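Chapter 5
Fabrics for Sitting

After you study this chapter, you should be able to:
explain why a seat cover wears in some places earlier than in others;
describe the difference between warp and weft, and how to find each one on a finished piece;
read a fabric label and choose a cover for a home, an office or a waiting area;
plan a simple record of wear for a room that is in daily use.

Key words: warp, weft, pile, nap, heathered yarn, rub test, seam slippage, railroading

5.1 The cover and its work

In Chapter 4 we spoke about curtains and wall hangings. These fabrics hang, and the main force on them is their own weight. The cover of a seat has a harder life. It is pressed, pulled to the side, warmed by the body and rubbed by clothes, keys and bags. A person who sits down does not only press down. He or she also slides a little backward, and later slides forward again to stand up. This small movement is repeated many times in a day, and it is the movement which destroys the cover, much more than the weight.

For many years the public library in the town of Dundangate bought the same wool cloth for the reading room and for the curtains of the stairs. The curtains lived a long time. The chairs had to be covered again after five years. The librarians believed at first that they had received a bad roll, but the cloth came from one delivery and it was the same everywhere. The cloth was good, and its work was different.

Keep this story in mind, because we will come back to it in the exercises.
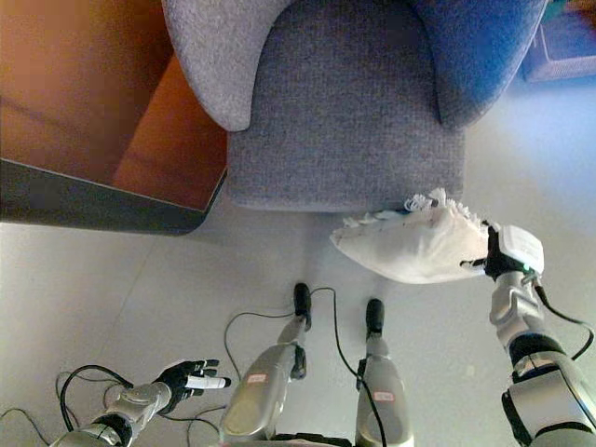 The places where a cover fails are usually easy to foresee. The first is the front edge of the seat, where the back of the leg rubs. The second is the end of the armrest, where the hand closes when a person stands up. The third is the seam between the seat and the back. In this seam the threads do not break at the beginning; they move apart from each other, and a row of small openings appears along the stitches. We call this seam slippage. A cloth can be very strong and still suffer from it, if the yarns are smooth and the weave is open.

When you inspect an old chair, begin with your fingers and leave your eyes for later. Close your eyes and pass your hand from the middle of the seat to the front. If the surface becomes smoother, the short fibers are already gone. If it becomes rough, with little balls, the fibers are still there but they have come loose and rolled together. This is pilling, and it is ugly, but it does not mean that the cloth is weak.

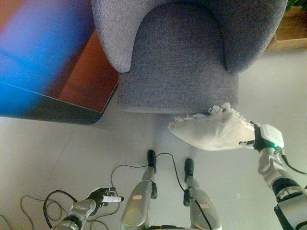

5.2 Warp, weft and direction

Every woven cloth has two families of threads. The warp threads lie along the length of the roll and are held tight on the loom. The weft threads cross them from side to side. Warp yarns are generally stronger and more twisted, as they must bear the tension of weaving. To find the warp on a small piece, look for the selvage, the firm edge of the cloth; the warp is always parallel to it. If there is no selvage, pull the piece gently in both directions. The direction which gives less is normally the warp.

In most traditional workshops, the warp goes from the back of the seat to the front. On a long sofa this makes a difficulty: the roll is not wide enough, and so the cloth must be joined. The other solution is to turn the cloth by a quarter and let the warp go along the length of the sofa. This is called railroading. It saves seams, but it is possible only with a cloth that looks correct when it is turned. A plain cloth permits it. Stripes, flowers and most velvets do not.

The color of the yarn has also its influence. A heathered yarn is spun from fibers of two or more shades, mixed before spinning. The cloth receives a speckled look, and the eye does not easily find a small stain or a thin place on it. For this reason heathered grays and browns are chosen often for shared rooms, and designers complain of it – sometimes with good reason.

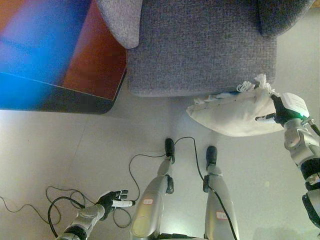 The mixed shades bring a second effect. Under warm lamps such a gray may look almost brown, and near a north window it may look blue or violet. Always examine the sample in the room where it will be used, once in the morning and once in the evening. A sample the size of a hand is too small for this. Ask for a piece that covers at least one seat.

5.3 How much is enough?

A rub test gives a number, and buyers like numbers. In such a test a disk or a strip of standard cloth moves over the sample until threads break. Read this number with care. It says nothing about light, about cleaning, or about a cat.

A record from real use is slower but teaches more. The weaving school in Hososow kept one for its own entrance hall. The students covered two seats with two cloths, Worku (a tight plain weave) and Fendska (a soft twill), and they noted each sitting on a sheet near the door. After 156 days the sheet showed 1,518 sittings. Worku had no visible change. Fendska was shiny at the front edge, but visitors preferred it clearly, and several of them waited until it was free.
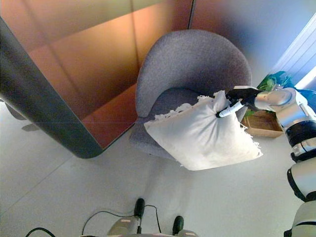 Figure 5.4 Tub-style armchair in textured gray fabric, with a square white cushion above the seat.

Comfort, then, belongs to the decision as much as strength. Before you continue to Section 5.4, do the following task with a partner.

Task 5.1 Choose a chair that is used each day at your school. Mark on a drawing the three places named in Section 5.1. Examine each place by touch and write one sentence for each. Repeat this every Friday until the end of the term, and do not look at your earlier notes before you write the new ones.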